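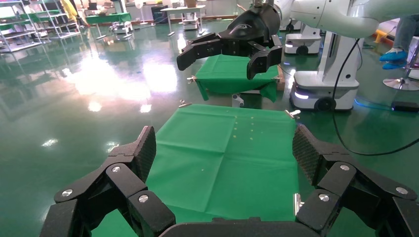 Clip-down bench cover, green, fitted to two small benches

Graltham Bench Cover and Clip Set

A plain green cloth cover for work tables used by robot arms, supplied with metal clips. Sold by Lumov for home-task and packing benches.

Most people who ask us about this cover are setting up a bench to find out whether a machine can do a job that a person does without thinking: emptying a box, folding a towel, clearing small bits off a table. We get asked about the jobs nearly as often as we get asked about the cloth, so this page deals with both.

What you get

One green cloth, hemmed on all sides
Set of 5 metal clips
Storage bag
Care card

The cloth goes over the table top and is held at the corners and edges with the clips. It can hang over the front or be pulled tight, whichever suits the job. Fold lines from the packet drop out after a warm iron. Clips can be moved along the edge if an arm keeps catching them, and most users shift at least one in the first week.

The cover doesn't have to reach the whole way across. Some customers leave a strip of bare wood at one side for boxes and tools and keep the cloth for the small items. Small yellow pieces show up well against the green, for people and for cameras. White items are fine too. Dark green items are a poor choice and we would suggest the grey version of the cover for those.
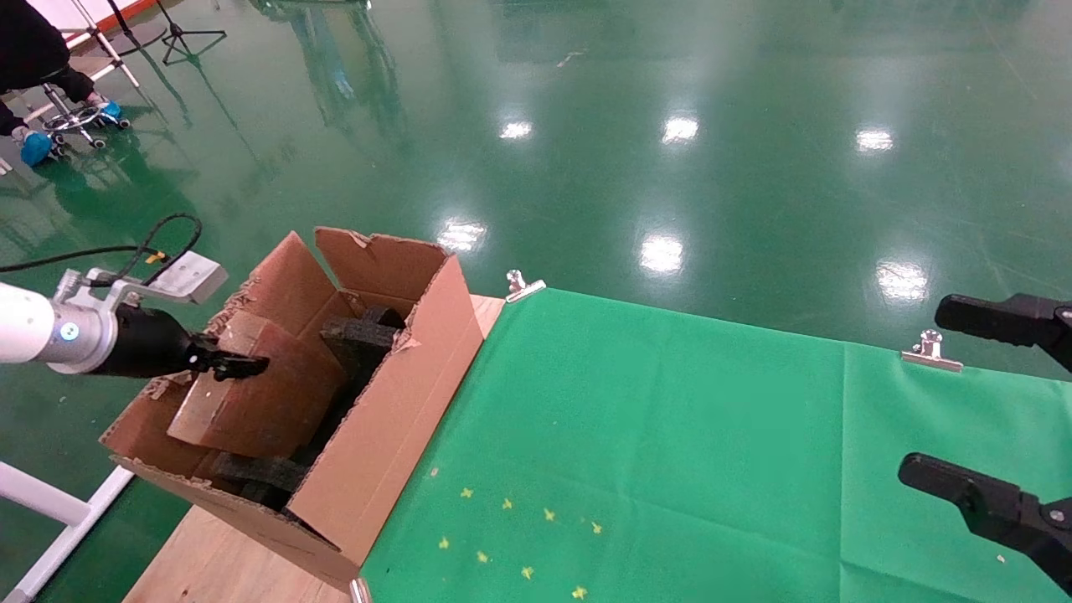

Can a machine do the job yet?

Some of it. Shanti Sengar, who looks after our test benches, keeps a list of tasks and marks each one as "yes", "with help" or "no". The current list reads as follows.

Picking up a rigid item from a clear table: yes
Moving a light box from one side to the other: yes
Taking packing foam out of a box: with help
Folding a hand towel: with help
Flattening a used cardboard box: no
Picking up paper confetti one piece at a time: no

"With help" means a person has to step in at least once in 30 tries. It can be a small thing, such as turning the box round, but it still means someone has to stay by the bench.

Cardboard is harder than it looks. A new box has square corners and flaps that stay where they are put. A used one has soft edges, and a flap may bend towards the fingers or away from them. Foam wedged in the bottom adds to this, as the whole box tends to lift with it.

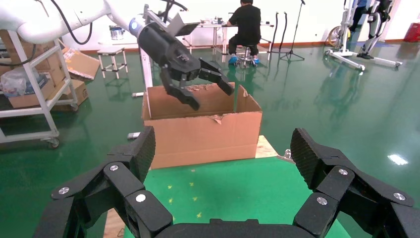
Two arms do better than one on this sort of work, with one to steady the box and the other to reach in, but they need room and they are slow. Our best time for emptying a small carton with two arms is 47 seconds. Kanchan Upadhyay in our packing room does the same carton in 5. For a shop floor with steady work of one kind, that gap may not matter much, as the machine can be left on the easy boxes. For a home we would say wait.

The cover will not make an arm any better at its job. It gives a plain background, stops small parts sliding on bare wood, and comes off in under a minute when the bench is needed for something else.

Care

Wash at 30 degrees and dry flat. Do not bleach. Take all clips off first – they will mark the cloth if left on in the wash. Brush off loose bits before folding.

Fits with

Saxena folding bench, small and medium
Truson low table frame (order the long clips)
Most flat tables up to 90 cm deep

Ordering

In stock in green. Grey is expected back on 28th November. Spare clips are sold singly or in packs. Returns are accepted on unwashed covers with all clips in the bag.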